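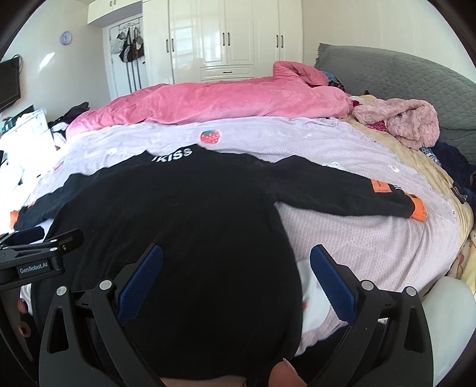
Fig. 2. Black sweatshirt with orange cuffs, laid out on a bed.

Section 8. Making and applying a stencil (Flalo temporary tattoo pen set)

Read right through before you open the pen. Ink starts drying once the cap is off.

What you need
Flalo pen, fine or broad nib
Stencil sheet (two in the box, refills are Noleo 712)
Transfer gel, small tube
Cotton pads, plain soap, soft towel
Scissors

Before you start

1. Patch test. Small dot of ink inside the elbow, leave overnight. Redness or itching, stop there and don't use the set.
2. Wash the area with plain soap. No moisturiser, no sun cream, no body oil. Gel won't grip otherwise.
3. Shave if the skin is hairy, but the day before. Not the same day.
4. Let skin dry fully.

CAUTION: not for use on broken skin, sunburn, moles, or anywhere near the eyes or mouth. Not for children under 8.

Making the stencil

5. Draw or trace your design on the dull side of the sheet. Shiny side goes to the skin.
6. Lettering must be drawn backwards. Trace it on thin paper first, flip the paper over, trace again through the back. Check it in a mirror.
7. Keep letters taller than the width of your thumbnail. Smaller ones close up when the ink spreads, especialy e and a.
8. Cut round the design, leave a finger's width of spare sheet on all sides. Cut a small notch at the top so you know which way up it goes.

Note: long quotes are best split over two lines. One long line round a forearm will bend at the ends.

Putting it on

9. Stand or sit naturally. Arm hanging, not twisted. A design placed on a twisted arm will look crooked when you relax.
10. Thin smear of gel, just enough to feel tacky. Too much and the lines slide.
11. Lay the sheet down from the notch end, smooth outwards with a flat palm. Don't rub.
12. Hold still and count slowly to sixty.
13. Peel from one corner. If a line comes away faint, dont put the sheet back, you will get a double image. Fill it in with the pen.
14. Go over the outline with the fine nib. Short strokes, pulling towards you. Shading last, broad nib.
15. Leave uncovered until it no longer feels sticky. Loose sleeves after that, tight ones will smudge the edges.

Note: the Dano gel from the older kit also works but takes longer to go tacky. Do not mix the two.

Taking it off

Baby oil on a cotton pad, hold it on, wipe, repeat. Then soap and warm water. No scrubbing brushes, no nail varnish remover.

Stencil torn or pen dried out
Dried nib: stand the pen nib down with the cap on for an hour, try on paper. Still dry, replace it. Torn sheets can't be taped, tape leaves a ridge. Refills from Scanlon, same address as on the lid. Orders sent in November under the old refill number will still be filled.

Section revised 19 December 2005, C. Baran. Steps 6 and 13 changed, throw away earlier copies.

Section 9 covers colour inks.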